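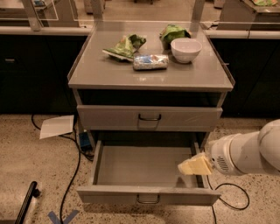 I went to the Dusament open afternoon in Breltport to find out what a success rate means when the people quoting it also get to set the table. The lab had sent around a summary in August claiming that its arm could put things away in drawers after training on 3,137 demonstrations, and that a new way of picking which demonstrations to keep did as well with 357 of them. That is a big claim. If it holds up, most of the work people do collecting this kind of data is wasted. So I spent most of my visit at the drawer station, where the arm was holding a pale yellow block over the open lower drawer of a gray cart, with a bowl and a couple of crumpled green snack bags on top and nothing in the drawer yet.

The method, as it was explained to us, goes like this. You record a person steering the arm through the task a few thousand times. A first model is trained on everything. Then each recording is scored by how much the model's predictions get worse when that recording is left out, and the low scorers are thrown away. A second model is trained from scratch on what remains. The Jireš group published something close to this for bin picking, and the Dusament people were open about borrowing from it.

My trouble starts with the scoring. To know which 357 recordings matter, you first have to collect all 3,137 and train on them. The poster had "nine times less data" across the top in large type. Less data for the second model, yes. The bill for the first one has already been paid. I asked whether the selection could be made before collecting, say by telling operators which starts to record, and was told that was future work.

The second thing is the test. They ran 100 trials per model, and the poster gave one bar for each with no error marks. The two bars were close enough that a few dropped objects either way would swap them. I asked how the objects were placed before each trial. By hand, from a printed list of layouts, and the list was drawn up by the same people who trained the models. I would have liked to see someone from another lab set the cart.

Also, the lower drawer was already open when the trials began. Opening it is a separate skill with its own numbers, which were not on the poster. I don't think this was hidden, exactly. It was in the handout, page four, in the paragraph on task setup.

What I did like: they keep the failures. There was a screen at the back where you could call up any failed trial and watch it, and they let us choose. I picked several. Most were poor grasps on soft packaging, and in one the arm carried an object to the drawer and let go a little too early, so that it landed on the front edge and stayed there. The small model and the large model failed on many of the same layouts, and for me that was better evidence that they had learned similar things than the bars were. It should be on the poster.

A visitor from Skallov, where they do warehouse returns, wanted to know if a random 357 would have done just as well. I had been about to ask the same. They had tried one random draw and it did worse. One draw is thin. With over 3,000 recordings to pick from you could run ten draws and get some idea of the spread, and the answer we got was that there had not been enough time on the arm.

The handout says the recordings and the layout list will be released with the paper. I have asked to be told when that happens, and I'd like to run the random draws myself if the files are usable. The tour of the second floor was full by the time I got downstairs to sign up, so I can't report on the walking machines. Parking is behind the building and costs money until six.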